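Young Readers > Science > Machines > Can a robot make your lunch?

Can a robot make your lunch?

A firm called Drimeck held an open day in November, and the posters promised "the kitchen of tomorrow". We went along to see if it was true.

The robot there is called Bunis. It is an arm with joints, a bit like your shoulder, elbow and wrist, and it has two fingers at the end. Its job was to build a burger.

That sounds easy. You could do it half asleep! But you have skin that feels when something is slipping. Many robots don't, so they have to work out how hard to squeeze. Too hard and a leaf gets squashed. Too soft and it drops.

Haruna Kudo, who was running the demonstration, told us Bunis had practised 2000 times. We asked how many of those went well. She said 1074, so nearly half went wrong. Would you go back to a café like that?

We also asked who puts the food out and who clears up. People do – and the posters left that bit out.

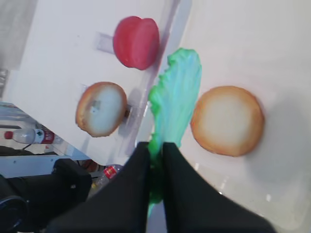
Got it! Bunis holds the lettuce between its two fingers, with the bun halves close by.

So is it clever? It is good at one small job, on one table, with everything set out for it. Ask it to find the ketchup in your fridge and see how far you get. When somebody tells you a robot can cook, ask what it can't do yet.

Comments

Mossy172: my brother is 9 and he drops more than that

Pip's gran: Did anyone get to eat the burger?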